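把格子纸盒用起来:一张桌子的零碎收纳

打印本页 | 用电子邮件发送本页

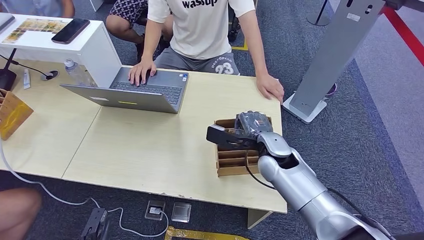

本页最后修改:2024年7月11日

先说结论,免得您看到一半去下单:收桌子用不着买收纳盒。家里多半已经有一个了,它装过杯子、玻璃瓶或者别的怕碰的东西,眼下正压扁了塞在冰箱和墙之间,等着哪天“肯定用得上”。今天就是那天。

本页讲的是带隔板的瓦楞纸盒,也就是里面用薄纸板分出一道道竖格的那种。它不好看,摆在桌上像快递还没拆完。可它轻,不刮桌面,坏了不心疼,格子的大小还能改。买来的亚克力盒子四样里能占两样就不错了。

一、挑盒子

拿到盒子先按一按隔板。隔板能自己站直的,留下;一碰就往旁边倒、像刚加完班的,送去回收。再看盒底,底片若是交叉折进去的,要从里面贴一道纸胶带,外面再贴一道。只贴外面的话,某天您端起盒子,东西会整整齐齐地留在桌上。

受过潮的纸盒别要。晒干以后看着没事,装上充电器放两个星期,腰就塌了。有油味、水果味的也别要,味道会跟到耳机套上去,我试过洋葱味的,不推荐。

盒子高度以东西露出一截为准。竖放的物件露出三分之一最好拿,全埋进去的,等于放进了另一个抽屉。太高的盒子用美工刀沿四周裁低,先用铅笔画线,刀要走两三遍,一刀下去想裁透的人,通常会裁到桌子。垫块旧切菜板。隔板要抽出来单独裁,别连盒子一起切,切出来的边像被狗啃过。

二、隔板怎么改

隔板大多是互相卡住的,每片上开一道槽,一上一下对插。想要宽格,抽掉一片就行;想要窄格,从另一个盒子里借一片,槽口对不上就重新剪。槽宽比纸板厚度略大一点点,太紧了插进去会起皱,太松了整排一起歪。

我现在用的盒子改成了9格。原来是12格,有3格窄得只能放温度计,而我家没有那么多温度计。

改完先空着摇一摇。隔板跑位的,在底部点一滴白胶,压本书,等它干。别用热熔胶,除非您喜欢到处拉丝,并且以后再也不打算改格子。

三、什么该进格子

适合竖着放的:充电宝、移动硬盘、遥控器、卷好的数据线、小工具、备用电池盒、计算器、读卡器。

不适合的:

 硬币。会钻到隔板底下去,搬家时才重逢。
 纸条和收据。竖着放一天就弯腰,弯腰以后就没人再看它。
 没盖紧的笔。纸盒喝墨水的速度比您想的快。
 零食。别问。
 任何超过盒子本身重量很多的铁家伙,比如那把您从来不用的大扳手。

一格只放一类。听起来像废话,可多数桌子就败在“先搁这儿”四个字上。第一天格子里是数据线,第三天多了一把钥匙,一周以后里面住进了一块橡皮、半截蜡烛和一颗不知道属于谁的螺丝。

四、透明袋子留不留

怕灰、怕刮的小东西,可以连着透明塑料袋一起插进格子里。袋口朝上,折一下,别打结。打了结的袋子您会嫌烦,嫌烦就会撕,撕完就剩下一个没袋子的东西和一地碎塑料。

袋子多出来的部分要往下折进格子,不然伸手拿旁边的东西时总会带出来一个。深色物件装在袋子里全都长一个样,贴张小纸签,写用途,别写型号。半年以后您记得“相机充电器”,绝不会记得那串字母。

刚擦洗过的东西晾透了再装袋。干燥剂放不放随您,我把它们攒在一个罐子里,罐子现在也需要收纳了。

五、盒子摆哪儿

放在桌子一侧,离桌边留一掌宽。紧贴桌沿的盒子迟早会被胳膊肘请下去,而且总是在刚收拾完的那个晚上。

用笔记本电脑的桌子,先把电脑放好,人坐下,两只手放到平时的位置,再看剩下的地方。很多人反过来做,先摆收纳盒、台灯、绿植,最后电脑斜着塞在角落里,人也跟着斜。您的另一只手也要有地方搁,它不打字的时候也占桌面的。

右手用鼠标的,盒子放左边,或者放到右边靠后。不用鼠标的随意。盒子的格子朝自己排开,最常拿的放最靠手的一排,一个月才碰一次的放最里面。一年没碰的别放,那是抽屉的事,再往后就是垃圾桶的事。

桌边有矮柜的,柜顶别拿来当第二张桌子。说是这么说,平的地方总会长东西,手机、卡片、平板,一样一样自己爬上去。我的让步是只给柜顶一个名额:手机。其他东西在上面过夜的,第二天一律收走。效果时好时坏。

六、水瓶

水瓶请站着,盖子请拧紧。躺着的水瓶会滚,滚的方向永远是电脑。如果桌上实在没有放稳它的地方,就放到地上靠桌腿的一侧,脚别伸过去。纸盒里也可以留一个宽格给瓶子,前提是瓶身外面没有水珠。刚从冰箱里出来的瓶子放进纸盒,当天下午您就能得到一个没有底的纸盒。

七、桌面有缝、边上掉渣怎么办

拼板桌子中间那道缝,是全屋饼干屑的归宿。用旧牙刷顺着缝刷,再拿吸尘器的扁嘴吸一遍。刷的时候别蘸水,屑会变成糊,糊干了就成了永久填缝剂。顽固的地方用竹签,别用刀尖,刀尖会把缝越清越宽。

桌沿磕掉的小口子,先用细砂纸把毛刺轻轻磨掉,免得勾衣服。浅色桌子可以用接近颜色的修补蜡条抹一下,抹平,拿旧卡片刮掉多余的。颜色对不准的话,宁可浅一点。深了像沾了巧克力,客人会一直想替您擦。

不想补也行。我家那张桌子的边已经缺了好几处,照样吃饭写字。盒子往那儿一挡,谁也看不见,这大概是纸盒最被低估的用途。

桌腿是金属的,顺便看看脚垫还在不在。缺一个脚垫的桌子会晃,垫一小块折好的瓦楞纸就停了,裁隔板剩下的边角正合适。

八、每天15分钟?没必要

有些文章建议每天整理15分钟。能每天整理15分钟的人,桌子本来就不乱。我的做法是合上电脑之前看一眼盒子:该在格子里的回格子,不该在的拿走。通常一首歌没放完就结束了,有时候只做一半,剩下的明天再说。

纸盒的寿命看您怎么待它。边角起毛了,用牛皮纸胶带包一圈,还能再撑一阵。底软了就换,别修。换的时候把旧隔板留下,新盒子多半缺那么一两片。

九、读者常寄来的几句

“能不能包层漂亮的纸?”能。胶要刷薄,刷厚了纸板会翘,等它翘完您会发现原来的棕色也挺顺眼。

“猫会睡进去。”抽掉隔板的会,有隔板的一般不会,除非那只猫很坚决。

“孩子总把东西放错格。”在格子前面画图,别写字。画得难看没关系,我画的耳机被认成过虾,东西倒是没再放错。

“盒子在桌上滑来滑去。”底下垫一小块防滑网,厨房抽屉里垫碗的那种,剪得比盒底小一圈。双面胶也管用,揭的时候会连桌面漆一起揭走。

七月天潮,纸盒底下最好隔几天通一次风,把盒子端起来,擦擦桌面,放回去。擦的时候您会找到上次丢的那颗螺丝。先别扔,看看椅子是不是少了一颗。

打印本页 | 用电子邮件发送本页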